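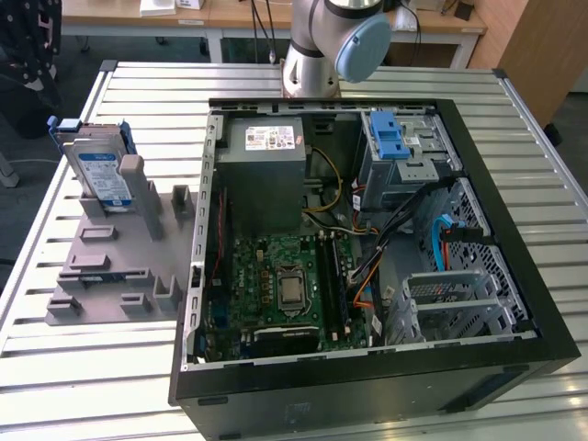 夹爪选型这件事,我劝各位先把样本册合上。册子上写的夹持力和重复定位精度,都是在一块规整的方料上量出来的,换成真零件,十有八九对不上。拿拆装电脑来说,机箱侧放、侧板卸掉,看着敞亮,其实橙、黑、灰几色线束斜着从硬盘架那边横过来,蓝色的 SATA 线还绕了一道弯,夹爪往下探的通道比想的窄得多。旁边灰色料盘里竖着两块硬盘,一块带着托架,一块不带,同一对指头要伺候两种外形。下面是我在车间里攒的几条土办法,信不信随你。

## 比夹爪之前先做的事

- **先用手走一遍。** 两根手指捏着零件,照机械臂的路线慢慢放进去。手指碰到线,夹爪必碰。Shirley Whiteley 教我在指头上缠一圈美纹纸,蹭到哪里一目了然。
- **线束先扎好再试。** 有人说视觉能认线、会自己绕开。我还没见过哪套绕得让人放心。扎带几分钱一根,先用上。
- **同一个零件做足 24 次。** 演示时成功两三次不算数。次数少了,两款夹爪看起来总是一样好。
- **失败也要分类记。** 没夹住、夹歪了、放不到底,是三种毛病,混在一栏里等于白记。

## Briem 和 Firine 两款指头

两款都借来试了,各用了 4 周。Briem 的指头窄,进缝方便,夹光面塑料时偶尔打滑,贴一层薄硅胶皮能好一些,但胶皮会卷边,得勤换。Firine 的指头宽,抓得稳,可一到相邻两个槽位之间就施展不开。厂家的人 Wendelin Gasser 讲,调一下开口行程便可解决。我调了,21 次里还是有 2 次蹭到隔壁,所以这话我只信一半。

至于“自适应”“免示教”之类的说法,请对方拿你的零件、在你的台子上当面做,别看剪好的视频。

## 腕部相机值不值得装

值得,但别指望它包治百病。它的好处是能看见零件进槽那一下,固定相机常被机械臂自己挡住。麻烦有这么几样:

1. 反光。台面和挡板要是亮银色的铝材,灯一打就是一片白,定位跟着飘。先挪灯,再谈换算法。我把灯移到侧后方,又夹了张描图纸,比 Clokholm 推荐的那只偏振镜管用,价钱也不用比了。
2. 指尖入镜。两根黑指头总占着画面下方,深色零件容易和它们混在一处。浅色零件没这个问题,所以别只拿浅色的试。
3. 对槽位。一块板上的槽宽窄高矮不一,最宽的那个当然最好放,拿它当成绩没有意思。从最窄的开始试,过了再试宽的。

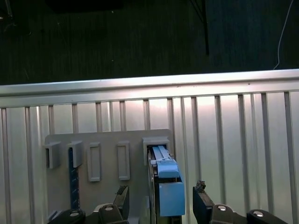

## 指尖保养

- 黑色指尖用久了会崩边、起毛,夹爪本身未必坏,夹持位置却已经偏了。每换一种零件前用指甲刮一遍,刮得出坎就打磨或换新。
- 打磨用细砂纸垫在平板上,指头动,砂纸不动。左右两根一起磨,只磨一根会越磨越偏。
- 螺丝头上点一道漆线。漆线断开就是松了,省得每天拿扳手去试。
- 酒精擦完等干透再上机。Kastriot Vasić 嫌慢,拿热风枪吹,把一片胶皮吹翘了。

## 控制器

Tremimlow 那台控制器界面漂亮,参数藏得深。我的做法是把速度、夹持力、接近高度抄在一张卡片上,压在键盘底下,改一次写一次。系统里的“自动保存”有一回把上午的参数盖掉了,Thanasis Kouris 和我对着屏幕找到傍晚也没找回来。

还有一条:别在同一天里既换夹爪又换控制器参数。结果变好了,你说不清是谁的功劳,卖家倒是都会来认领。

卡片背面可以留着写失败分类,用铅笔,油性笔沾了酒精会糊。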